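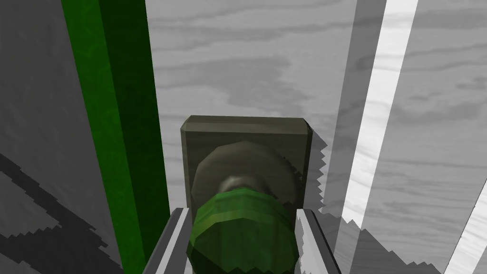 DERKACH - The overnight door rounds at the Trolden parts plant go to a two-armed robot in July, at least on the ground floor. Management told the night crew Wednesday, before the late shift. No layoffs, the company says. No new night hires either.

The plant has 331 interior doors. Every one of them gets opened, looked behind and closed again by a person between midnight and 5 a.m., and has been for as long as anyone on the crew can remember. Supply closets, test rooms, the long service corridors behind the paint line. Sore wrists, sore feet, a clipboard. Lately a tablet.

Disavance, the contractor, is doing the training in simulation first. The robot practices on computer-made doors and handles before it gets near a real one, and the practice doors are deliberately odd - strange colors, strange walls, corridors that look like no factory on earth. The point is variety, according to the project notes handed out at the meeting. A robot that only knows Trolden gray will get stuck the first time somebody repaints.

So far 1,149 practice attempts have been reviewed. Reviewed by people, and thats the part that changes the job.

Four members of the night crew have moved upstairs since spring. They sit at screens in what used to be the parts library and go through the attempts one by one. Did the hand take the handle in a sensible place. Did the arm come in too close to the wall. Would a person have stepped back sooner. They mark it, write a line, go to the next. Each reviewer is expected to clear 300 attempts before sign-off, and the pay is the night rate for now, even though the work is done in daylight.

"For now" came up a lot on Wednesday. 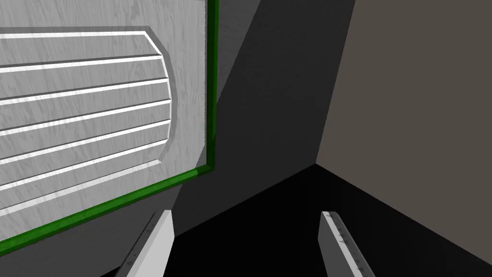
Oksana Horobets said the daylight was worth more to her than the rate. Eleven years of sleeping through her kids' afternoons, she told the meeting, and now she is home for dinner. She also said her eyes hurt by 3 o'clock and that she had not walked more than a hallway's length in a shift since she started. She wants breaks written into the schedule, same as the floor has.

Trolden says breaks are being looked at.

Sultell, the staffing agency that supplies part of the crew, is in a harder spot. Its people are paid by the round. Fewer rounds, smaller checks. The agency has asked Trolden for a floor of 500 paid hours per worker through the end of the year and had not gotten an answer by the time the meeting broke up. Agency workers were invited to the meeting but not paid for attending it, which did not go over well.

What the robot will do in July is narrow. Ground floor only. Open the door, look, close it, move along, send a message if something is off. It won't touch locked cages or anything in the solvent area. A person stays on shift to answer the messages, and has to be able to reach any ground-floor door quickly, so one of the chairs in the gatehouse is being moved inside. Second floor stays with the crew. Nothing decided on the annex.

Zakhar Kravets, for the plant, put the case in terms of injuries. Most of the strain complaints on nights come from the heavy closer-arm doors by the loading side, he said, and those are the first ones going over to the machine. He would not give a headcount for next year. Asked twice.

The crew had questions about the messages too. Who gets blamed when one is missed? If the robot says a door is shut and it isnt, whose name is on the sheet? Kravets said the log would show the robot's entry separately from the worker's. Several people asked for that in writing.

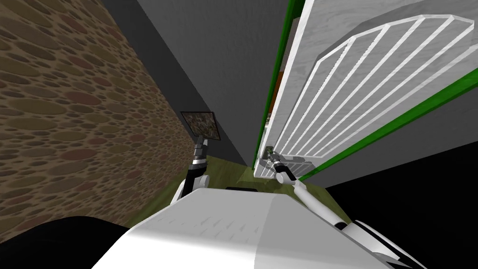
Berhanu Demissie wanted to know who decides what counts as a good attempt. The crew was given a one-page guide, he said, and half of what they know about doors is not on it - the ones that stick in wet weather, the ones you lift a little before you push. He has been typing those in as comments and would like to hear that somebody reads them. Disavance's Ustyna Pasichnyk answered that they are read, and that the sticking doors are being added to the practice set because of them.

She was also asked if reviewers would get any credit, or a raise, for that kind of thing. Not hers to answer, she said. Looked at Kravets. He said it would be discussed.

Training for the shift workers who stay on nights begins the last week of June, two evenings, paid. It covers the stop button, how to walk past the machine in a tight corridor, and what to do when it quits halfway through a doorway with the door open. That last one got a laugh. Also a lot of note taking.

Orysia Didenko, the crew's rep, is collecting written questions through the weekend. She wants the daytime review jobs posted openly before July so that agency people can apply as well. At present they can't. Sign-up sheet for the training is on the board next to the time clock, agency staff included. 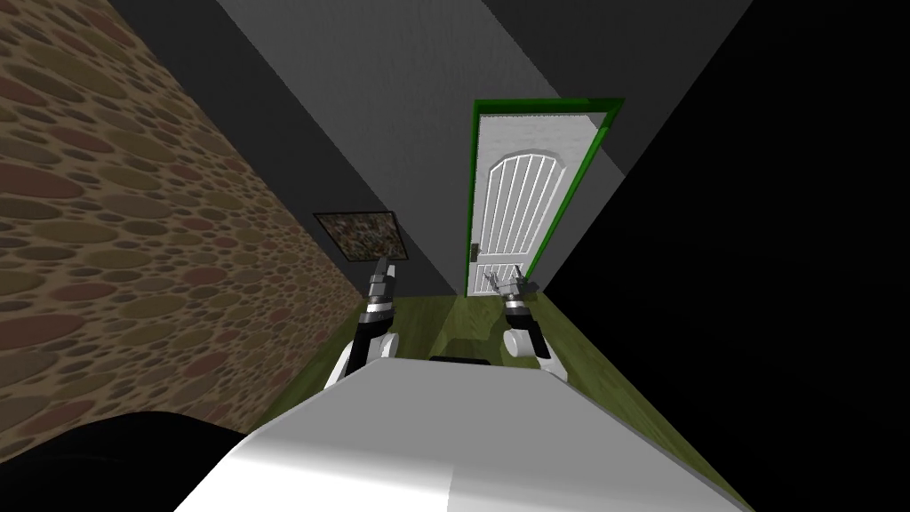 Practice corridor in the simulator, with the green-framed door at the far end. Render: Disavance

Next meeting has no date yet. Trolden said it would post one when the ground-floor schedule is final.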